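4.3 Fitting the Rollenen extension leaf

Read section 4.2 before starting. The table must be standing on its own legs, on a level floor, with the transport straps removed. Two people are needed to lift the leaf.

Parts required: extension leaf, slide rails (left and right), 9 short screws, hex key from bag C.

1. Release both latches under the tabletop by turning them a quarter turn toward the nearest end of the table.

2. Pull the two halves of the top apart until the rails reach the stop. Pull from the center of each end. Pulling at a corner can jam the rails.

3. Check that the alignment pins on the fixed half are straight. Replace any bent pin with a spare from bag C.

4. Lower the leaf onto the rails with the arrow on its underside pointing toward the fixed half.

5. Push the leaf against the fixed half until the pins are fully seated. A gap of up to 3 mm is normal at this stage.

6. Close the movable half and turn both latches back. The gap should close as the latches tighten.

CAUTION: Keep fingers clear of the joint when closing the top. The closing force at the latch is high enough to cause injury.

NOTE: On tables made before July, the latches turn the opposite way. The build label is on the inside of the apron – see section 2.1.

4.4 Finish and daily care

The top is supplied with a factory oil finish. Let the table stand unpacked for 7 days before applying any further oil. Wipe with a damp cloth and dry at once, in the direction of the grain.

Do not place items above 40 °C directly on the surface. Use a mat or a trivet. 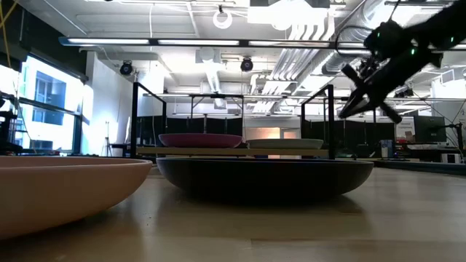
Oil finishes remain slightly soft for the first weeks of use, and heavy items left in one position can leave a ring. Tableware kept out on the top should be moved from time to time. Wide, shallow bowls like the peach-pink and navy ones set directly on the wood should be lifted to move them, never slid. Unglazed bases need felt pads. Strong overhead light produces glare on the pale surface and can hide marks, so inspect the top from a low angle with the lights off.

CAUTION: Do not use silicone polish. It prevents later coats of oil from bonding.

For replacement pins and latches, quote the number on the build label when ordering.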